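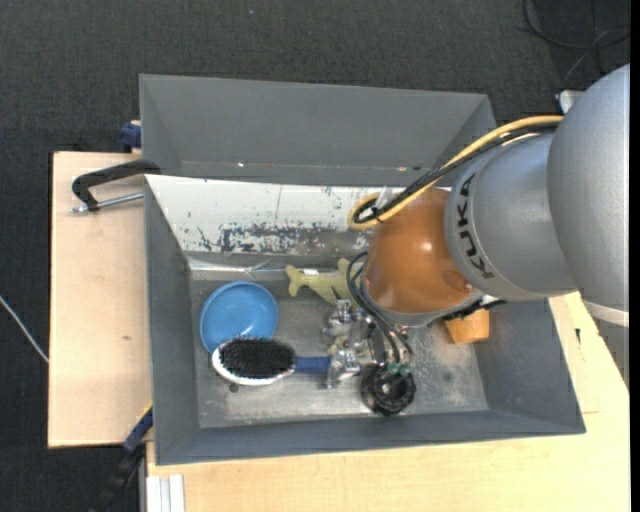

Schlauchschleife und Saugnapf an der Greifzelle »Bravo« einstellen

Wer an unserer Picking-Zelle den Sauger wechselt, kann die Schlauchführung gleich mitmachen. Das dauert 19 Minuten, und danach läuft der KUKA so schön geschmeidig über der Kiste, dass man glatt zuschauen möchte!

Ihr braucht: Innensechskant-Satz, frische Kabelbinder, fusselfreies Tuch, einen Ersatzsauger von Stema.

1. Arm in Wartungsposition fahren, Druckluft absperren, Not-Halt drücken und Leitung entlüften.

2. Die schwarzen Schläuche an den grünen Anschlüssen lösen: Ring eindrücken, gerade abziehen. Enden sauber und rechtwinklig nachschneiden, sonst zischt es später.

3. Alten Saugnapf abnehmen, Sitz auswischen, neuen aufdrücken und die Lippe einmal rundum mit dem Finger prüfen.

4. Schläuche wieder einstecken und den Bogen neben dem orangefarbenen Gelenk großzügig lassen. Die Schleife mit dem gelben Kabel nur locker fixieren, sie muss jede Drehung mitmachen.

5. Zwingen an der vorderen Kiste nachziehen. Verrutscht sie, stimmt die Kalibrierung nicht mehr.

6. Luft auf, Not-Halt lösen, Testlauf mit bis zu 200 Griffen im langsamen Modus. Ich nehme dafür gern Bürste, Schale und Stofftier, da haben Sauger und Finger beide richtig zu tun :-)

Zählerstand beim letzten Wechsel: 1.422. Bitte den neuen ins Heft eintragen.

Rawan Sfeir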